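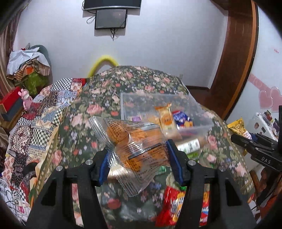 Hand-held gripper rules tightened for home recording

28 November 2024

New working rules for people who record household tasks with hand-held grippers come into force in March, and the big change is simple enough. No more tidying up first.

The guidance, put out by the Lerkeck working group after 4 drafts and a lot of arguing, covers anyone paid to pick up, pack and sort things at home so that robots can later learn from it. Snack packets into a clear box on the bed, that sort of job. Until now every firm wrote its own instructions. Some ran to a single page. One had nothing at all on what to do with food.

Ute Steinbach, who chaired the drafting, said the old habit of clearing a room before work started had done real harm to the results. "You get a lovely bare surface and one object. Then the machine meets a patterned quilt and has no idea where the packet ends."

So rooms are to be left as lived in. Blankets, clothes, toys, all fine. What has to go is anything that could catch or hurt someone, and anything private. Letters, prescriptions, bank cards, screens left on with messages showing. Photographs of family members need written consent from each adult in them, and pictures of children must be turned round or taken down.

The main points as they stand:

Grip and speed. Packets to be taken by the sealed edge or the body, whichever the worker would use naturally, but not squeezed hard enough to burst. Lift at ordinary hand speed. Slowing down for the recording is now listed as a fault, same as rushing. A bit of blur on a moving item is acceptable so long as the pads and the item can both be made out for most of the lift.

Finger pads. Check before each session for splits, grease and crumbs. Wipe with a damp cloth and let them dry. Pads with a torn face are swapped in pairs, never singly.

Food. Sealed packets only. A packet that opens during work is logged, taken out of use and thrown away. It doesnt go back in the box and it is not to be eaten by the worker, which was apparently common. Nut products kept separate where anyone in the home has an allergy.

Cables. Nothing trailing across the floor between the worker and the task. Cables lying to the side may stay if nobody has to step over them. Steinbach's group wanted a full ban, the firms said no home would pass. They met in the middle.

Breaks. Ten minutes in every hour, wrist rest included, and no more than 2 hours on the same task in a day. This one caused the most trouble. Bilbridge, which supplies workers to several projects, had asked for three.

Failed attempts. Keep them. A dropped packet or a missed pinch is to be recorded, marked as a failure and sent in with the rest. Workers must not be docked pay for them.

That last rule looks like the one workers care about most. Emilian Preda, who has been doing home sessions for Dobre and spoke at the open meeting in Hisadstead, told the room people had been deleting their own drops for months. "You think, if I send that in they'll say I'm clumsy. So it goes. And then all they've got is perfect ones, and they ask why the arm can't cope when something slips."

The group looked at 1,406 sessions submitted by member firms while the rules were being written. Marked failures were missing from most of them. Steinbach would not name firms but said the pattern was "much the same everywhere". She said she didn't blame the workers, the pay terms pushed them to it.

Soft packaging gets its own annex, longer than the one for cups and boxes put together. Crisp bags, noodle snacks, biscuit wrappers. They crinkle, they change shape in the grip, clear film is hard for a camera to pick out, and printing on the front can be in any language. Labels should note the language only where the worker can read it. Guessing is not allowed, leave it blank. Contents can be noted if they show through the film.

Containers too. Clear ones are to be recorded as clear, because items inside can be seen before the worker reaches in and that changes how people pick. The earlier draft lumped all boxes together.

Not everyone is happy. Smaller outfits say the paperwork is heavy, with a consent form for the household, a checklist per session and a separate log for damaged goods. A fund of roughly 1,000 free starter packs, with forms, spare pads and cleaning cloths, has been promised by Dobre to help them. Details to follow, no word yet on who qualifes.

Inspections will be by sample. Firms send in a batch chosen by the group and get a written reply. Two poor batches in a row and they come off the approved list until the next round. No fines — the group has no power to set them — but Bilbridge has said it will only place workers with listed firms, so coming off would hurt.

Comments on the annexes are open until the end of January. The full text can be asked for in writing from the Lerkeck office, and a large print copy is available. Workers who want to raise a problem without going through their employer can write to the same address, marking the envelope "sessions".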